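4.2 What visitors saw at the open day
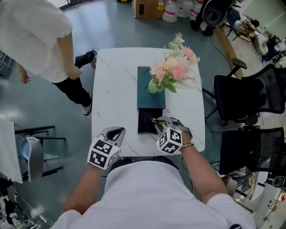 Figure 3. Tabletop station at the Dirgate open day. The demonstrator works with two hand-held grippers, each carrying a cube of printed markers; the right one holds a small gold-colored object at the near edge of an open black box.

Our second site was the workshop in Dirgate, which opened its doors for one afternoon in December. We went as ordinary visitors and took notes separately, then compared them the same evening. The program sheet called the tabletop station "robot learning in the home." We think that title did a lot of work. At the station in Figure 3 the grippers are held by a person, and the judgment about where to put the gold-colored object is that person's too. The markers on the cubes are there so that the position of each gripper can be tracked and later used as training data. This is a sensible way to collect examples of two-handed work. It is a different thing from a machine doing the job, and the sheet did not say so.

We spoke with 10 visitors as they left the room. Of these, 4 told us they had watched a robot handle the objects, and 2 of those went on to say it was "very smooth." Smoothness in this setup belongs to the human arm. When Kyung-hwa Sun put this to the host, Gisela Rieger, she agreed at once and said the guides explained it to anyone who asked. Our notes suggest that few people asked.

The host also quoted a figure of 713 recorded episodes for the box task. We were not able to learn how many had been thrown out, or who decided what counted as a good one. Đức Bạch asked twice and was told both times that the numbers were still being cleaned up. Without them the figure says only that recording had been going on for a while – it says nothing on whether a policy trained on it would cope with a different box, or with flowers standing nearby, as they do in Figure 3.

The choice of objects deserves a remark. A vase of roses and a box on a marble-patterned table look like a home to a visitor, and they photograph well. They leave out most of what makes homes hard: poor light, clutter, people reaching across. Ida Eichhorn holds a milder view than the rest of us and points out that every demonstration has to start somewhere. We accept that for a lab. For an open day we would still want the sheet to name the person holding the grippers as the one doing the task, and we scored the station low on disclosure for that reason (see the Dridcombe visit in 4.1 for a station that scored higher).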